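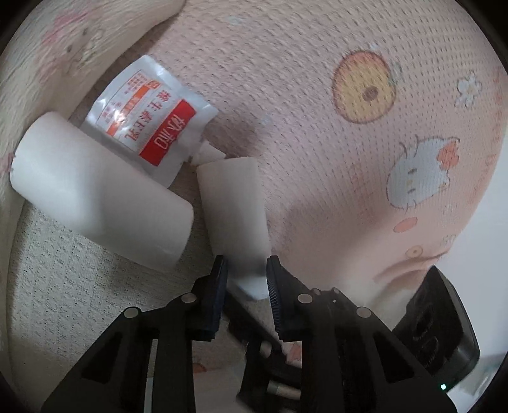 Re: Caps, pouches and small lids – what to record next

From: Rosalía Campos
To: Panunow collectors list
Date: 16 June 2018

On the question of caps, from the earlier message:

> We have plenty of cups and boxes from the Wastport homes and hardly any
> caps. The few we do have were all done on a bare table, with the cap
> standing well away from whatever it belongs to. Doucet ran the first
> model on them and it goes for the bottle every time. Could somebody at
> Finudberg try caps on sachets and small pouches, and on cloth? Also, do
> we want the cap going on, the cap coming off, or both? The task sheet
> only says "cap" and people are reading it differently.

Both, please, but as separate tasks with separate names. I have changed the task sheet so that "cap on" and "cap off" are two entries. If you have recordings saved under plain "cap", leave them where they are and send me a list of which is which. I would sooner rename them all in one go than have everybody do it by hand.

We have started on this at Finudberg with the hand-held gripper. The setting at the top of this message is the sort of thing I mean: a white cap close to the nozzle of a sachet, a white bottle lying next to it, and patterned cloth underneath. White on white next to a busy print is hard for the model, and we have very little of it. The gripper is still open there, with the end of the cap just beyond the pads. Please do record that part. Several people have been starting the recording with the fingers already closed, and then there is nothing to learn the approach from.

For the next batch I am asking for 40 recordings of each of the two tasks from each site. A few points on how to do them.

Move things between recordings. It need not be much, a turn of the pouch or a fold in the cloth will do, but ten recordings with everything in the same spot are worth little more than one.

Leave other objects in. A bottle or a tube lying near the cap is useful, particularly if it is the same colour. If it gets knocked, carry on.

Go at an even pace. The recordings we received in the last batch from Wastport were good but quick, and on the fastest of them the cap is a smear just when the fingers reach it. Aim for no longer than 14 seconds from start to finish, and if you are well under that, slow down near the cap.

Keep the misses. If the pads slip off and you go back and get it on the second try, that is one recording, marked "retry". If you give up, mark it "failed" and send it anyway. Doucet wants these, and at present we have 2 in the whole set, which can't be right – I know I drop things more often than that.

Soft surfaces are a separate matter. On cloth the pouch tends to slide along with the cap, and some of you have been holding it down with your free hand. That is fine for "cap off", but put "hand" in the notes column so those can be sorted out from the rest. Please don't tape anything down. We had 55 recordings of taped pouches and I have taken them out of the training set, though I have kept the files in case we want to compare.

Someone also asked whether labels need to be covered. They don't. Packaging in any language is fine, and so are plain bottles. What you should cover or remove is anything with a name or address on it, such as a pharmacy sticker.

Uploads go in the same folder as before, one subfolder for each site and task. I will go through what has come in at the end of each week and write to you directly if something needs doing again. The sheet for the batch after this, which will be zips and drawstrings, should be ready in September.

One thing I have not settled is screw caps. Turning them with two fingers means letting go and taking hold again, and I don't know whether we should record each turn or the whole job. If anyone has tried it, please reply to the list with what you did.

Rosalía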